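About Iltia

Iltia is a small furniture company from Claltville. We make and sell bookcases, sideboards and coffee tables for family homes. Our first pieces were made in a rented garage near the river, and we sold them only to neighbors and their relatives. Now we are a team of 40 people, and our furniture goes to customers in many towns.

We work with solid oak and ash. Each table is sanded by hand and gets two layers of oil before it leaves the workshop. It takes more time this way, but the surface is pleasant to touch and easy to repair at home.
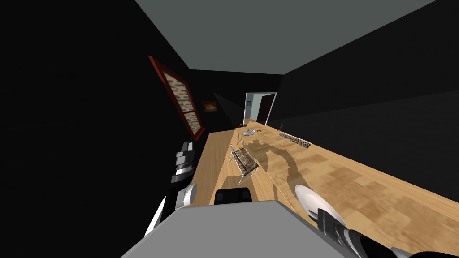

Long wooden counter with light grain.

Our best known line is Canport. It has eight models of shelves and sideboards, and all of them can be combined with each other. In April we will add the Koster coffee table, 80 cm long and 40 cm high – a good size for a smaller living room.

Delivery inside Claltville is free of charge. For other places we calculate the price by distance, and you will know it before you pay. Our drivers carry the furniture into the room you choose and take the packaging back with them.

If you are not sure about size or color, please write to us. We send wood samples by mail, and we answer also simple questions with pleasure.

Page updated: 25 Jan 2024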